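We use cookies to improve your experience on this site. Accept | Manage preferences

Unit 4: Storage in small dwellings

Entry storage is assessed on reach, depth and airflow. Open tiers suit footwear in daily use - closed cabinets are better kept for seasonal items. Students should read the Voyle chapter before the tutorial led by Kuldeep Chaturvedi.

Open two-tier rack with slide sandals 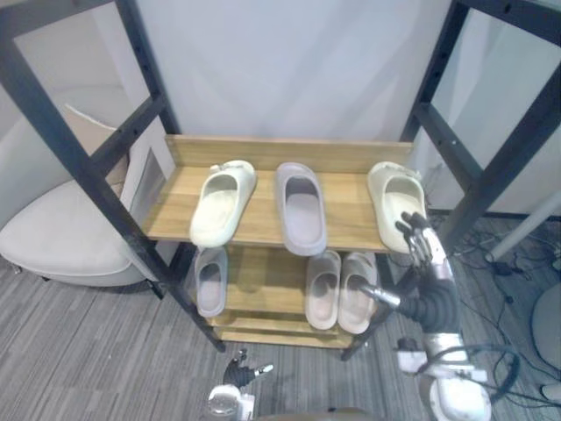
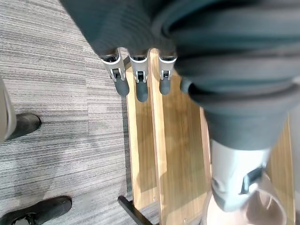

The written analysis (2,000 words) compares two entry layouts from the Nutingate housing study. Include a 300-word abstract and label all metric dimensions. Submissions are due 21st May.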